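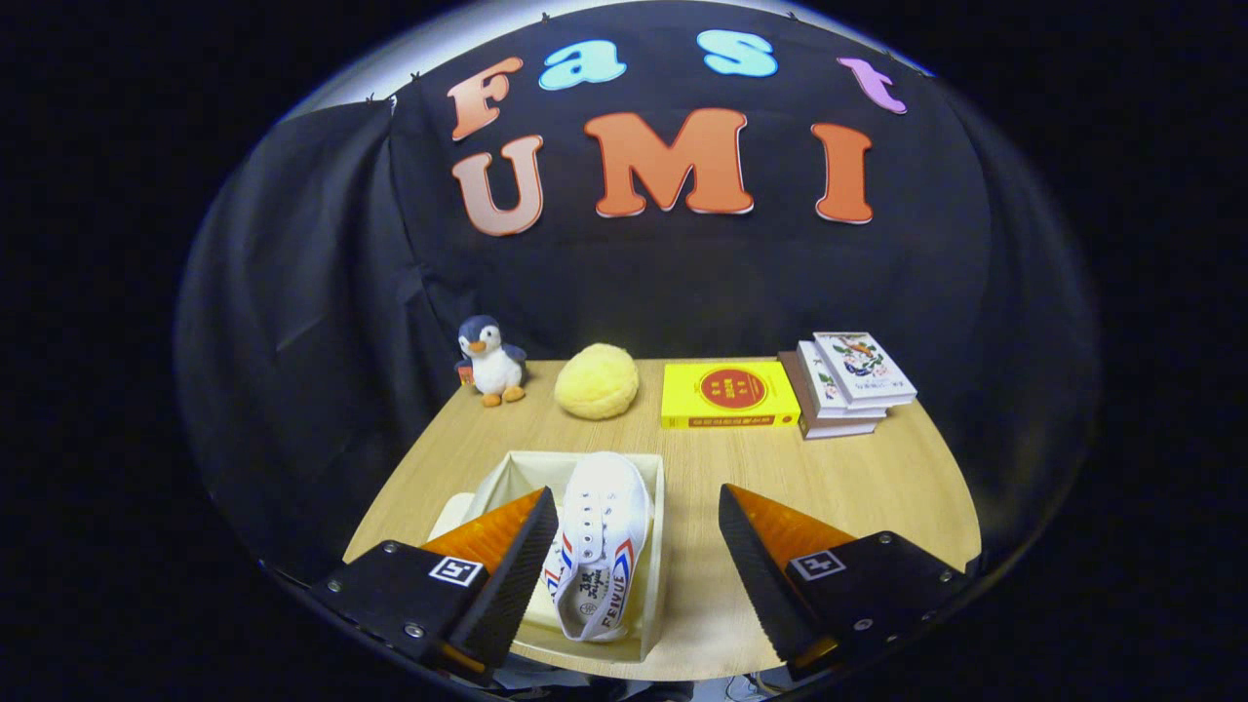 Foam letters on black cloth, clipped along the top.

Siltgate restoration – your questions

Last updated 06/04/2021

I get a lot of messages about my Siltgate project and I'm hopeless at keeping up with them, so I've put the ones that come round most often on a single page. If yours isn't covered, the contact form still works (slowly).

What is it?

Siltgate is a fan restoration of a low-budget canal thriller that I've loved since I was far too young to be watching it. The official disc is soft, very green and missing a scene. I'm working from a scan of a 16mm print, with the disc filling in where the print is too badly damaged to use.

Why is it 5 reels when the film was released on four?

The print was made for a film society and whoever did it split the third reel in two. I've kept their numbering because all my notes use it and I'd only get muddled if I changed now. Reel 3B is the short one with the lock-keeper's cottage, and yes, it's the one with the horrible splice.

What's the difference between the Grenell and Heitmann versions?

Just the colour! Grenell is my first grade, matched by eye to the print as it stands, with a bit of the fading pulled back. It's warm, and some people find it too warm, especially indoors. Heitmann came later and is more neutral, so skin looks more like skin and the night scenes go properly dark. Same cut, same sound, same running time. I watch Grenell myself, but I'd point a first-time viewer at Heitmann.

Have you used noise reduction?

On 18 shots, all of them opticals where the grain had built up into something like porridge. Everything else has been left alone. I did try a light pass over the whole of reel 2 and hated it – the fog on the towpath turned into a sort of grey wallpaper. So please don't ask for a "clean" version. You're welcome to run your own filter over it at home, I won't be offended.

How many shots are from the disc?

282 shots needed some sort of repair, and I managed 277 of them from the print. The other five come from the disc, graded and regrained to match as well as I could. Three are in the barge fight, where there's a tear right across the picture. The last two are the final shots before the credits, and I'm still not happy with the very last one, where the water goes a funny teal if your screen is at all bright.

Where does the sound come from?

The print's optical track, mostly. It's crackly but it has loads more life in it than the disc, which had all the top end scrubbed off. I took out the worst clicks by hand and left the hiss. There's a second track with the disc audio, synced to my cut, if hiss drives you up the wall.

Why does it drift out of sync on my telly?

Nearly always a frame rate problem. The file runs at 24 frames a second and some older sets try to be clever and play it at 25. Turn off any motion smoothing first, then see if your player has a setting for matching the frame rate. If it's only reel 4 that's out, you've got the November file, which had a mistake in it (mine, sorry!). Delete it and get the newer one.

Will there be subtitles?

English ones are included. I typed them out from scratch, so do tell me if you spot a howler. I'm stuck on two lines in the pub where everybody talks at once, and I've marked those as unclear for the moment.

Can I buy a copy?

No, and please don't buy one from anybody else either. I don't sell it and I don't take donations. You should own the official disc before you watch mine.

What about Cevley?

Cevley is the next one, or it will be if the print is as good as I've been promised. I've only seen a few test frames so far. Lovely sharp titles, scratches all down the left-hand side. I won't start the proper work until the last shot of Siltgate is sorted, so it's no use asking for a date yet.

Can I help?

Yes please! I'm mainly after people who'll watch a reel and note down the time of every bit of dirt I've missed. Tell me which version you watched and which reel you'd like, and 3B is always going spare.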